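# Picking cell, month three: notes from the Skemotville packing floor 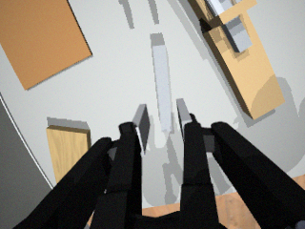

*Simulator view: gripper open around the bar, pads not touching it, wooden blocks to either side.*

The Tarkow unit on our line has now been through its third software update. I look after the work instructions for the cell, so my interest is mostly in what the update does to the shift.

The old routine had five people at the sorting tables, picking mixed parts out of trays by hand. Two of them are still there. Two moved to kitting, and one now spends most of the day at the Terkden screen, checking grasps in the simulator before they are released to the floor. The job title on the rota has stayed the same. I have asked for that to be changed, along with the pay grade, and had no reply so far.

Simulator checking is slow work. Each new part gets a set of 102 trial grasps with the position and angle varied. The operator goes through the failures and sorts them by cause: wrong approach angle, fingers closing too early, or a neighbouring block in the way. Long narrow parts are the worst. There is little width to aim at, and a small error in angle puts one pad in contact well before the other, which turns the part.

Shadows are a separate problem. The update renders them more heavily, and the part finder sometimes takes a dark strip beside a part as belonging to it. Of 1254 trials logged in August, 34 were put down to this. The fix was to raise the edge threshold, and the cost was a few missed picks on grey parts.

What has changed for people:

- Less lifting and reaching. Wrist complaints are down at the sorting tables.
- More sitting. The screen job needs a proper break pattern and has none.
- Faults arrive in clusters. The line runs quietly for over an hour, then wants three things at once.
- The hand sorters knew which trays came in badly packed and told goods-in. The cell logs a failed pick and carries on, so goods-in hears about it a day later.

The last point bothers me most. I have added a free-text box to the fault form, and it is being used, mainly by the two who stayed on the tables.

The Iwasaki feeder goes in next. It will need its own instruction sheet, and I would like the sorters to see the draft before the fitters do.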